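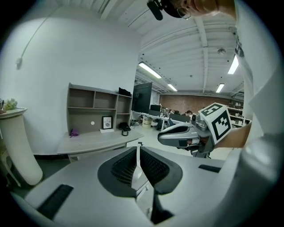

Why do games have save points at all, when the machine could save every second?
Because where a player can stop changes how they play. A long gap makes people careful. A short one makes them try daft things.

Chapter 2
Saving, Failing, Starting Again

Quick chapter, but read it before the level design one. Half the exercises there lean on it.

Three terms first. Checkpoint: a spot the game sends you back to after a failure. Save: a record kept when the console goes off. Autosave: same record, made without asking. Students mix these up constantly, and so do reviewers.

Main case study is Lilleletti, a side-on platform game by Hendov. It has 546 rooms and a checkpoint in every one. Die, and you're back at the door before the music has changed. Very hard game, rarely feels cruel. Compare Lulel, from the same studio. Slower, darker, one lantern to save at every 20 minutes or so of play. Much easier jumps. Players still call it the harder of the two, and the reason is the walk back. Keep that walk in mind, it comes up agian in the section on punishment.
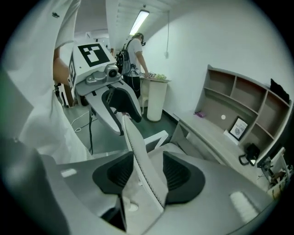 Before you read on

Play the first 15 minutes of either game. Keep a note of each death, what you lost, and whether you wanted to carry on straight away. Rough notes are fine. No need to finish the level.

If you can't get hold of them, use Ots, the small puzzle game from Chapter 1. It has an undo button and no saves, so your notes will look diferent. Write down every undo instead.

Bring the notes to section 2.1, where we draw the first loss chart.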